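Plemum Garment Steamer
Section 4: Setting Up and First Use

Read this section before you plug anything in. It is short, and the people who skip it are the ones who write to us.

4.1 Choosing a spot

1. Put the base on a hard, level floor. Thick carpet lets it lean, and a leaning steamer gurgles.
2. Leave a hand's width between the base and the wall.
3. Plug straight into a wall outlet. The unit draws 1827 watts and does not care to share an extension cord with your space heater.

Caution: Wallpaper and steam are old enemies. If you love your wallpaper, steam in another room.

4.2 Filling the tank

1. Lift the tank by its handle. The lid is not a handle, though it looks like one and we have heard all about it.
2. Unscrew the cap, turn the tank over, and fill to the line with cold tap water.
3. Screw the cap back on until it clicks, then seat the tank on the base.

Note: Water only. No vinegar, no perfume, no fabric softener. Lavender oil is also not water.

4.3 Sorting before you steam

Check the care label on each garment and make two piles: things that can take steam and things that can't. Suede, waxed cotton and anything marked "dry clean only, and we mean it" go in the second pile.

T-shirts are the best place to learn. They forgive nearly everything, and the collar is usually the part that needs help.
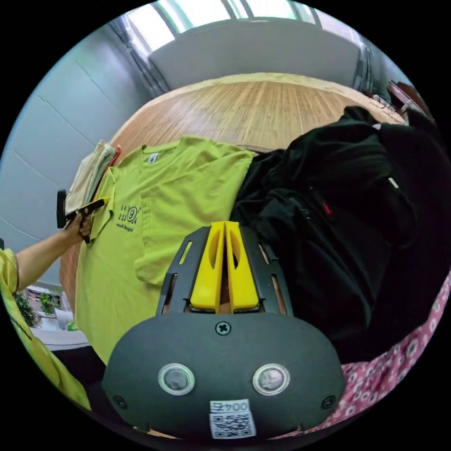
Fig. 4-1. Lime-green T-shirt, collar area.

1. Hang the shirt and close any buttons.
2. Turn the dial to LOW and wait for the light to go green. This takes 77 seconds. Staring at it does not help.
3. Point the head away from yourself and press the trigger for a moment to clear the hose. It will spit. Let it.
4. Work from the collar down, pulling the hem gently with your free hand.
5. Go over the back. Yes, even if you plan to wear a jacket.

Caution: Steam leaves the head at 102 °C. Never steam clothes while somebody is inside them, however late you are for the wedding.

4.4 Cooling and folding

Fabric fresh from the steamer is soft and slightly damp, and it will remember whatever you do to it next. If you throw it on a chair, it will remember the chair.

1. Leave each piece on its hanger for five minutes.
2. Fold on a clean, flat surface.
3. Stack with heavier pieces at the bottom, and keep the stack low enough that it stands up without your moral support.
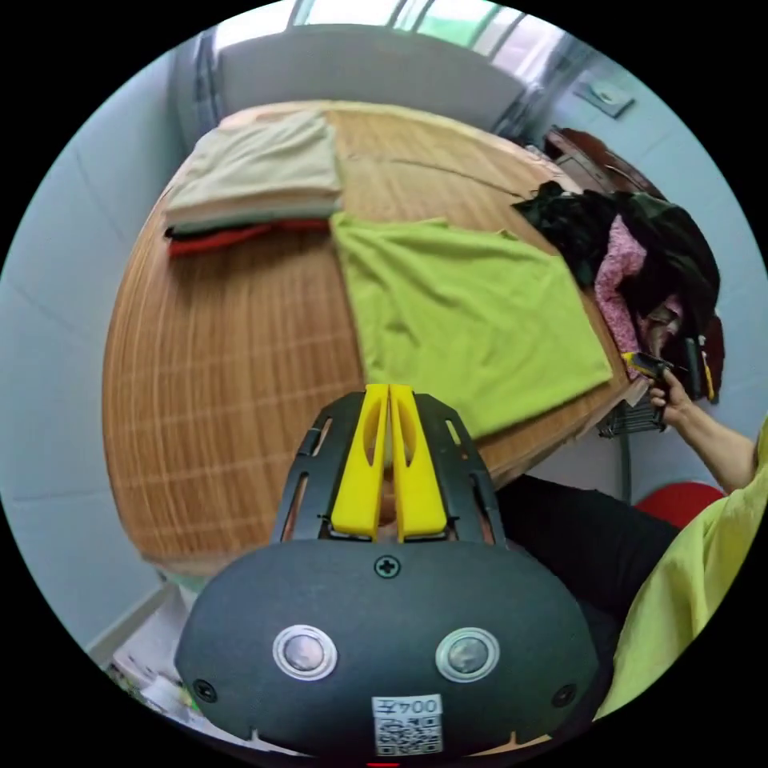
Fig. 4-2. Folded clothing stacked on a round wooden table.

Note: Keep reds away from pale colors until everything is fully dry. If you're sure your red shirt has stopped bleeding, you may ignore this once.

4.5 Shutting down

1. Turn the dial to OFF and unplug the unit.
2. Wait thirty minutes before touching the head or the hose collar.
3. Empty the tank into the sink. Water left in over a long weekend acquires a personality.
4. Hang the hose in a loose loop. Do not wind it around the pole.

Descaling is covered in Section 6. For replacement caps, ask for part 3000.

Revised 2024-10-23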